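Ticket: Clidix immobilizer, no crank after battery swap
Opened: 02/07/2020
Status: Solved, left open for follow-up
Vehicle: Hindorton coupe, weekend car, Prornen 70 amp-hour battery

Original message

Hello all, and thanks in advance for your patience, as I do tend to go on a bit. I put a new Prornen battery in the coupe last weekend (the old one had been sulking since November) and now the car won't crank. The dash lights come up, the radio plays, the fuel pump primes, and when I turn the key I get one click and nothing else. The Clidix light on the dash blinks fast the whole time. I've tried both fobs and locked and unlocked the doors more times than I'd like to admit!

Reply from support

Welcome, and don't worry about the long message, the details really do help. A fast blink means the Clidix unit has lost its fob pairing, which can happen when the battery is disconnected. Please try this:

1. Close both doors and the trunk.
2. Turn the key to position two and leave it there for 180 seconds. Don't touch the fob.
3. When the light goes solid, hold the lock button until it blinks twice.
4. Key off, count to ten, and try to start.

If it still only clicks, measure across the battery while someone turns the key, and let us know what you get.

Update from owner

Well, step 3 worked on the second fob and the light is out now, so thank you for that. Still one click, though. The battery holds at 12.4 volts with the key turned, so I went looking at the grounds, and the strap from the gearbox to the body was green and furry at the body end. I cleaned it with 600 grit paper and bolted it back up, and she fired right away!

I've ordered a new strap from Løken anyway, and I'll pair the first fob once it has a fresh coin cell. 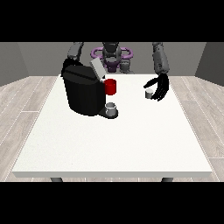

White table with dark gray legs, simulated room.

Reply from support

Wonderful news, and nice work on that strap. Do put a little grease over the new one once it's tight. We'll leave the ticket open until the first fob is paired, so just post back whenever you get to it.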